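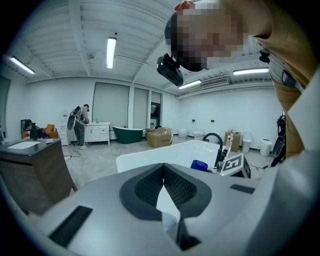 Skondent, the home furnishings store on Cerkel Street, has opened its second-floor showroom after a refit that began in December. The new floor adds 2985 square feet of display space and brings bathroom and living room pieces together in one open room.

Until now the store sold bathroom fittings from a catalog at the front counter. Shoppers can now look at full-size pieces, including a freestanding bathtub in dark green with a white interior and a white vanity cabinet with drawers. An orange upholstered armchair is also on the floor.

"People would pick a tub from a page and then find out it was too deep for them," said Mitra Sadeghi, who manages the store. "They can stand next to one now and see the size of it."

The contractor, Stevus, left the ceiling beams exposed and painted the ceiling white. Tall windows on the far wall have been fitted with pale gray roller blinds, which staff can lower in the afternoon. The floor is light gray throughout.

Aleksi Tuominen, who planned the layout, said the room will be rearranged several times a year. None of the bathroom pieces are plumbed in, so they can be moved when new stock arrives. "The tubs take the longest to shift," he said. "Everything else we can do in a morning."

The refit also added an elevator from the ground floor. Larger orders will still be collected from the Kaewsai warehouse, where the store rents space — delivery within the city is free on orders over $1000. Smaller items, including towels and bath mats, stay downstairs.

Skondent will take back old vanity cabinets in usable condition until the end of the season, with credit of up to $400 toward a new one. Customers need to bring a photo and measurements before arranging a pickup.

The showroom opened to the public on 16th January and keeps the same hours as the rest of the store. Parking is behind the building.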